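Tub Chair Tidy – data card

Student project, two-arm manipulation course, spring term. Maintained by Séverine Riviere. Card last edited Tuesday, March 3, 2026.

The set holds teleoperated episodes of one household task: getting small soft items onto a round upholstered chair with a two-arm robot. It was collected as coursework and is shared with other course groups and with the robotics club.
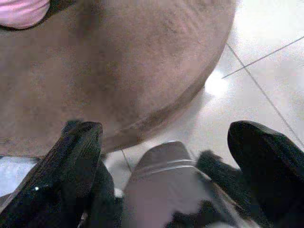
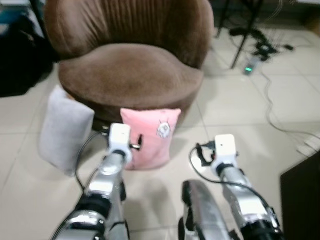
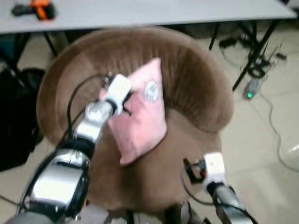
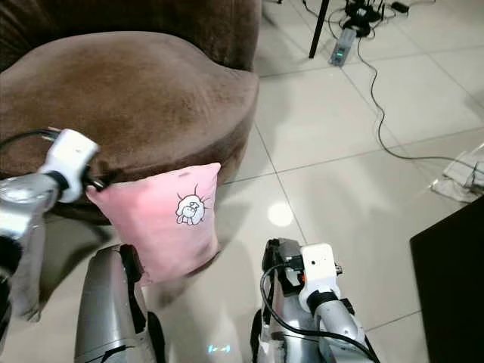 Noveo asked on the course list whether the task should be scored on where the item lands or on how it is carried, given that two operators can reach the same end state by very different routes. For now the answer is end state only. The carry is kept in the recordings and can be scored later by anyone who wants to write the rules for it.

Contents

1. Task
2. Episodes
3. Streams
4. File layout
5. Labels
6. Operators
7. Splits
8. Known problems
9. Baseline
10. Use and sharing
11. Changes

1. Task

The instruction text is the same in every episode: "put the cushion on the chair." An episode starts with the item on the floor in front of the chair and the arms in the ready pose. It ends when the operator presses the stop pedal. The robot base does not drive during an episode.

The operator may use either arm or both. Most operators settle on the left arm for the grasp and keep the right arm over the seat side, clear of the item. This was never required by the protocol, and the imbalance shows in the action statistics. Normalize per arm.

An item counts as placed if it rests on the seat with no part touching the floor and both grippers are open and clear of it. Leaning against the backrest is fine. Lying flat is fine. Hanging over the front edge counts as placed if it stays there for the full settle window after release.

2. Episodes

The release has 200 episodes. Of these, 70 include at least one regrasp, meaning the gripper closed on the item, opened, and closed again before the final release. Regrasp episodes are kept in the main set and carry a flag.

Episodes stopped by the safety limit are not in the release. They exist on the lab disk under "aborted" and can be requested.

3. Streams

Each episode contains:

– head view, color
– left wrist view, color
– right wrist view, color
– joint positions, both arms
– gripper opening, both sides
– commanded joint targets, both arms
– pedal events

All streams share one clock. Video is stored with per-frame timestamps and should be aligned by timestamp, never by frame index, as the wrist views drop frames under load. The loader does this by default. If you write your own, compare its output against the check file in the "tools" folder before training.

There is no depth. There is no force or torque reading at the wrist. Motor current was logged on the first collection day only and has been removed so that all episodes have the same fields.

4. File layout

data/
 ep_XXX/
 head.mp4
 wrist_left.mp4
 wrist_right.mp4
 state.csv
 action.csv
 events.csv
 meta.json
splits/
 train.txt
 test.txt
tools/
 load.py
 check.py
 check_expected.json
CHANGES.txt
README.txt

Joint angles are in radians. Gripper opening is scaled from 0 (closed) to 1 (open). The left and right grippers were calibrated separately and the same value does not give the same gap on both sides. The calibration values are in meta.json under "grip_cal."

5. Labels

Labels were added by hand after collection, from the head view, by 2 students working separately. Where they disagreed, the episode was watched again by both and one label was agreed. The original pair of labels is kept in meta.json.

Fields:

placed – yes or no, by the rule in section 1
regrasp – yes or no
arm_used – left, right, both
item_moved_early – yes if the item shifted before the first grasp
note – free text, often blank

The two labelers disagreed most on item_moved_early. A cushion that sags while an arm comes close looks much the same as one that has been bumped. Treat this field as weak.

6. Operators

Operators are course members who had finished the leader-arm tutorial. They are listed by letter in meta.json. No names, ages or other personal details are stored with the episodes. Each operator did a short unrecorded warm-up, and skill still varies a good deal between them. Operator C works quickly and overshoots. Operator E pauses before every grasp, and the pauses have been left in.

Trimming the pauses was tried. Policies trained on the trimmed data closed the gripper too soon, and the trimmed version was dropped.

7. Splits

There are 2 splits, train and test. The test split holds out whole operators, so no operator appears in both. A random split gives better numbers and tells you less about how a policy copes with a new style of motion. Please do not report results on a random split under the name of this set.

There is no validation split. Carve one out of train and state how you did it.

8. Known problems

Surface. The chair fabric changes shade with the direction of its nap. Brushing against the seat leaves marks that stay into the next episode unless someone wipes the fabric level again. This was done on some collection days and missed on others. A policy that reads the seat texture may be picking up episode order. Bailly found this by training a small classifier to guess early against late episodes from the seat area alone, and the classifier did well enough to be a concern.

Floor reflections. The tiles return bright spots in both the head and wrist views. Auto exposure was left on, so brightness jumps when a wrist turns toward one of these spots. Color augmentation helps.

Wrist view near contact. Close to the seat, the wrist view can be filled mostly by upholstery, with little or nothing of the item in it. A policy that uses one wrist view alone will have gaps at the point where it most needs the item. Use the head view as well.

Background. The area behind the chair was not cleared or reset between sessions. Cables and small things on the floor change place. This is useful for robustness and bad for anyone hoping to subtract a fixed background.

Soft items. Cushion shape at the start of an episode is not controlled. Operators set the item down by hand and it slumps as it likes.

Cable drag. The gripper cables run outside the arms. With the elbow low, the left cable can pull on the wrist and give a small steady offset between commanded and measured position. The offset is real and is in the data. Do not filter it out of the state.

9. Baseline

The baseline in the Carnura repository is a behavior cloning policy with action chunks, trained on all three views. It is meant as a starting point for course groups and has not been tuned. Its main failure is a grasp that closes on too little fabric: the item lifts at one edge, slides, and drops in front of the seat. Its second failure is releasing over the front edge before the item is far enough back.

Regrasp episodes help with the first of these. Leaving them out of training gave a policy that missed once and then carried on to the chair with nothing in the gripper – a good reason to keep the flag and not use it as a filter by default.

Groups who submit results for the April review should include:

– the split file used, unchanged
– which views the policy reads
– the number of test trials, with every trial counted
– one video of a failure, uncut

10. Use and sharing

Free to use for coursework, club projects and research. Credit the set as "Tub Chair Tidy" and name the release. Do not re-upload a changed copy under the same name. If you relabel, send the label file and it will be added next to the current one.

The set is too small and too narrow to say anything general about household robots. It covers one chair, one room and one kind of item handling. Cileo has a similar task with a bench in place of the chair, and the two sets can be loaded together if the gripper scaling is redone first. The joint order is different – see the note at the top of load.py.

Questions go to the course list, with the episode number in the subject line.

11. Changes

r3 – removed motor current; added item_moved_early; fixed swapped wrist file names in one session
r2 – operator-held-out split replaces random split
r1 – first release to course groups

Still open: check.py fails on paths with spaces.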